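## 4. Running the bracelet table on an open day

Read this section before visitors come in. Rakiya Ekpo looks after the set-up and Fredy Condori the hand grippers.

1. Spread the checked plastic sheet over the work surface.
2. Put the bracelets and the steel container within reach of both grippers.

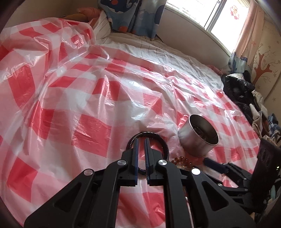
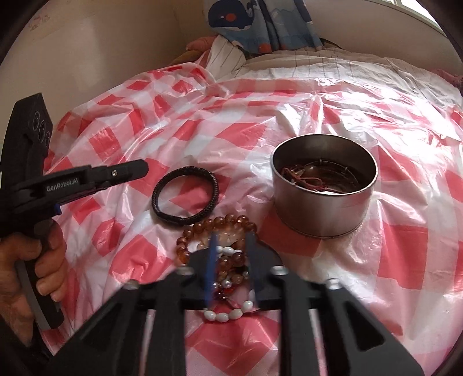

Visitors try the grippers in pairs, and each turn lasts 2 minutes. Start them on a braided bracelet, which is easier to close the fingers on than loose beads. Leave the folds in the sheet as they fall – visitors should practise on an uneven surface.

3. Ask the visitor to hold the handle with all fingers round the grip.
4. Bring the fingers down on either side of the cord, then close them slowly.
5. Lift, move over the container and let go.

**Note:** Group size is limited to 52 people. Hand out the Zekia leaflet at the door, not at the table.

**Caution:** Keep fingers away from the linkage plates while the gripper is closing.

**Caution:** Do not pull on a bracelet that has caught. Open the gripper fully and free the cord by hand.

6. After the last group, wipe the finger pads and return both grippers to the Dereck case.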